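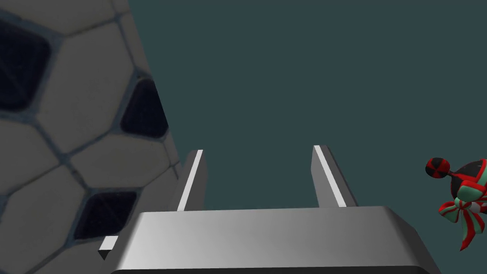
Wrist-camera policies trained only in simulation tend to read apparent size as distance, and the Zasov group spent the spring measuring how much that costs. The test set, called Siterness, places oversized and undersized objects against a flat, untextured background so that neither a table edge nor a horizon line can be used as a range cue. In the render shown with this item, the soccer-patterned ball fills most of the left third of the view, while the small toy with the striped bow sits at the right edge and the gap between the fingers holds nothing. A policy that has tied image area to nearness will usually treat every large object as close, whichever object it has been asked to approach.

The full set has 1,497 start poses. Object scale is drawn separately from object distance, and the two values are stored with each pose so errors can be sorted afterward. The baseline policy takes a single RGB image and outputs a gripper motion. The modified policy, Eshun, takes 2 images separated by a short sideways wrist move and is otherwise the same size. Both were trained on the same episodes for the same number of steps.

On the baseline, range error grew steadily with object scale. The worst cases were large objects placed far away, where the gripper closed early and well short of the surface. Eshun cut median range error by 45 percent over the full set. Most of the gain came from those large, far objects; on objects of ordinary scale the two policies were close enough that we would not claim a difference. The sideways move adds time to each approach, and we have not yet tried to shorten it.

Two limits should be noted. The background color was held fixed within each training run, and a short check with changed colors raised error for both policies. Also, the second image is of little use when an object covers the view from both positions. Wanda Crenshaw has tagged the poses where this happens, and they will be reported separately in the next release.

Transfer to hardware begins at Utdale in August with about 16 objects, all rigid. The pose files and the scoring script are on the group's shared drive under the Siterness folder. Please use the current script when comparing numbers, as the earlier one scored timeouts as zero error.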